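Reading time: 2 minutes
Last updated: August

Manbridge Robotics Course, Unit 6: Rules for recording hand tasks

The Eltico arm learns from recordings of people handling small items. A bad recording costs more than a missing one, so the rules below apply to every session.

Keep both hands in view while they work. Sit low, keep your knees apart, and put the parts tray on the floor between your feet. Sleeves stay above the wrist.

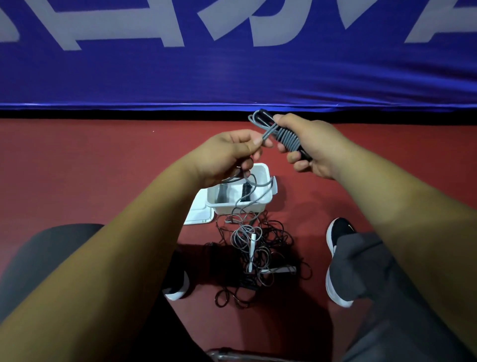 Cord is the hardest material in the set. Work at normal speed and do not hide mistakes. If a loop snags, free it on camera and carry on - the arm will meet snags too. A cord clip should run no more than 22 seconds before you mark a new step.

Springs and other small parts follow the Hevora checklist:

Open the container before recording starts and leave the lid beside it.
Handle one item at a time.
Never reach across the other hand.
Stop if a part rolls out of reach. Do not lean after it.

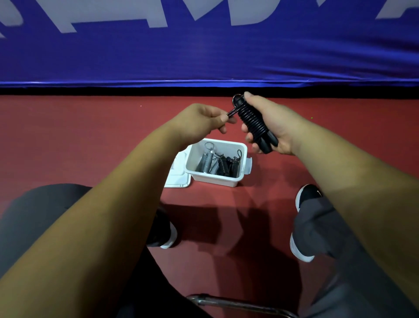 Label each clip the same day, using the Somboon task names. Two people label separately, then compare. If they disagree on more than 20 percent of the steps, the clip is labeled again from the start.

Bring your labeled clips to the next lab.

Contact: Manbridge course office | Back to top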